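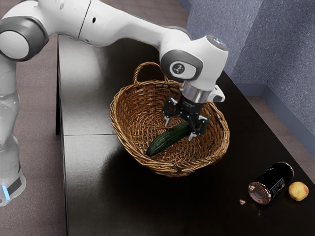
Cucumber sandwiches are the first thing anyone reaches for on a tea table, and the first thing to go soggy, so if you are having people round for afternoon tea it makes sense to sort them out before you so much as look at a scone. My grandmother's rule was that the whole tea hangs on the cucumber, and I have come round to her way of thinking. Choose one with a good dark green skin, like the one in the wicker basket, and give it a gentle squeeze along its length before you buy. If it gives anywhere, put it back and try the next one.

Teatime at Home: Keeping Your Sandwiches Crisp
By Fernanda Seixas
August

Print this page | E-mail to a friend

Salting the slices

Peel the cucumber or leave it striped, as you like (I leave it striped, my sister is horrified). Slice it as thinly as your patience allows, lay the slices on a clean tea towel and scatter over a little fine salt. Leave them while you butter the bread, then fold the towel over and press down with the flat of your hand. You will be surprised how much water comes out, and all of that would have ended up in your lovely white bread. Have a taste before you put them in the sandwiches and leave any further salt alone if they seem salty enough.

Buttering right to the edge

My friend Nelly Montoya used to do the teas at the Drollier tea rooms, and she taught me to take the butter out of the fridge first thing in the morning, well before I thought I needed it. Soft butter goes on without tearing and covers the bread right into the corners, which keeps the damp out. Margarine will do at a pinch, but do try butter once - I think you'll stay with it. Cut the crusts off after filling, with a bread knife and a light sawing hand, and wipe the blade between sandwiches. 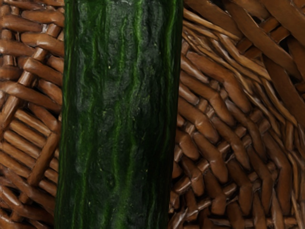
Making them ahead

I would love to tell you that these can be made the night before, but they really can't. Two hours is my limit. Lay a barely damp sheet of kitchen paper over the plate, then wrap the whole lot in film and keep it in the coolest part of the fridge. Take it out 60 minutes before people arrive if you've used a thick layer of butter, or a bit less in hot weather. Egg and salmon ones will want the fridge until the last moment.

A word about the pot

Warm it, always. Swirl in some hot water from the kettle, tip it away and only then put the leaves in. For a pot that serves three I use three spoonfuls and let it stand for nearly five minutes under a cosy - mine is a knitted thing I bought one Thursday at the market and it has gone a bit felted in the wash, but it does the job beautifully. If the inside of your pot has turned brown, a spoonful of bicarbonate of soda and some hot water left overnight will shift most of it. Rinse it well in the morning!

Contact us | Copyright Fernanda Seixas | Back to top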